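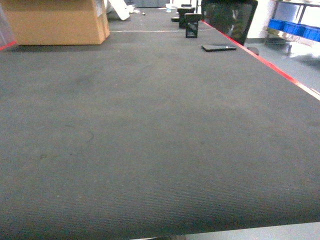

Main table, ribbed grey cover, from the near end. Thin curved dark mark left of centre.

Ticket: Marks and specks on the fabric cover, main work table
Opened by: Margarida Moreira
Area: Cosgrove workshop, long table
Opened: May 1, 2018
Priority: Low (but I would love to get it sorted!)
Status: Closed

What's wrong

Hello all! I'm raising this one for the big table with the dark grey ribbed cover. It has picked up some faint darker smudges, mostly across the middle and over to the left, and there are small light specks in the same area. The one that bothers me most is the thin curved mark, left of centre. Once you've spotted it you can't stop seeing it.

I really like this cover. The ribbing is lovely and fine, things don't skate about on it the way they did on the bare top, and the red edging makes the whole table look smart. So I'd much prefer to clean it than replace it, and I've got a free afternoon to have a proper go.

What I want to know before I start:
Is the curved mark a stain, a scuff, or a cut in the fabric?
Can the cover be cleaned where it is, or does it have to come off?
Is the white line across the far part meant to be there?

Already tried: a dry hand over the specks. Some moved, some didn't.

Reply from Perna support

Hi Margarida, thanks for such a clear write-up. The cover is glued down along all four sides under the edging, so please don't try to lift it. Everything can be done in place.

Run a fingernail very lightly across the curved mark, going against the ribs. If your nail catches, threads are broken and cleaning won't help. If it glides over, you've got something sitting on top of the weave and there's every chance of shifting it.

For the specks, use a soft brush first, always along the ribs. Brushing across them pushes bits further down. Keep water away until all the dry bits are gone.

We don't supply the cover with any line on it, so the white one was put there by somebody on your side. Could you find out before you clean that end?

Update 1, Margarida

Nail test done and it glides! I went over it in three places to be sure. So it's a mark and not a cut, which has made my morning.

On the white line: I asked the people at the far end of the room and they do use it. It's their guide for setting the black stands down square, and they would be quite cross if I scrubbed it off. I've added a note to the ticket so it doesn't get "cleaned" by the next keen person. It stays.

Next job is clearing the top. The big cardboard box on the left needs to go, along with the angled white thing behind it and the white bits next to that. I have a theory that the light specks are more of the same white bits that have travelled down the table, but I'll know more once I've brushed.

Update 2, Margarida

Table cleared. The box went on the trolley, the three black pieces are on the shelf, and I drew round their places on a sheet of paper first so they can go back as they were. Very pleased with that idea.

Brushed the whole length, along the ribs as told, from the far end towards me. I used the soft Trumetti brush from the cleaning cupboard. It takes longer than you'd think because the weave runs on the slant and your arm wants to go straight. I got into a nice rhythm with it in the end, short strokes with a little flick at the finish, and caught everything in a dustpan held under the near edge.

The specks are nearly all gone! Two stubborn ones came up with a bit of sticky tape, pressed down and lifted straight off. I didn't rub.

The smudges look just the same as before. The curved mark too, although it may be a touch fainter at one end. Or that may be me hoping.

Reply from Perna support

Great progress. Tape is fine for odd specks, just don't leave it on the fabric.

For the smudges, mix 2 ml of plain washing-up liquid into 200 ml of lukewarm water. Dip a white cloth, wring it until it won't drip, and dab. Work from the outside of each smudge inwards and turn the cloth often. Then go over it with a second cloth and clean water, and blot with a dry one.

Leave it for 40 minutes before you judge the result. Damp fabric always looks darker and people give up too soon, or carry on too long. Please try a small patch by the near edge first, and keep the wet cloth off the red strip.

Update 3, Margarida

Test patch by the near edge: perfect. No ring, no colour on the cloth apart from a bit of grey dust.

Then I did the middle. The first cloth came away properly grubby, which was disgusting and very satisfying. I did the smudges one at a time and made myself go off and have a cup of tea while they dried. When I came back I had to hunt for where they'd been. The two nearest the left side still show if you crouch down and look along the surface, but standing up I can't pick them out.

The curved mark took three goes with drying time in between. It has gone from a clear dark curve to a faint one. I asked whether it was worth a fourth go and was told to leave it, as the ribs can go fuzzy if they're worked too much. Fair enough! I can live with it.

One thing I got wrong. I put the light on low to save my eyes and thought I'd missed a big dark patch near the front. I dabbed at it for ages before I worked out it was only shadow. The light over this table is stronger across the middle than at the ends, so if you're checking for marks, take a hand lamp down to the near end.

Update 4, Margarida

Everything back in place. The paper template worked a treat and the stands are lined up with the white line again. The big cardboard box isn't going back on the table. It now lives on the bottom shelf of the Sovano rack, where there was space all along.

I've also put in a request for a spare soft brush, to be kept on a hook by the table. A quick brush at the end of the day would stop the specks building up, and it's quite a pleasant little job.

Reply from Perna support

Lovely result. We'll mark this as resolved. If the curved mark darkens again, reopen this ticket and don't start a new one, so we can see what has been used on it already.

Closing notes
Fix: dry brush along ribs, tape for loose specks, mild soap solution for smudges, dried between goes.
Still showing: faint curve left of centre, two very light smudges on the left.
Do not clean: white line at far end.
Next check: July.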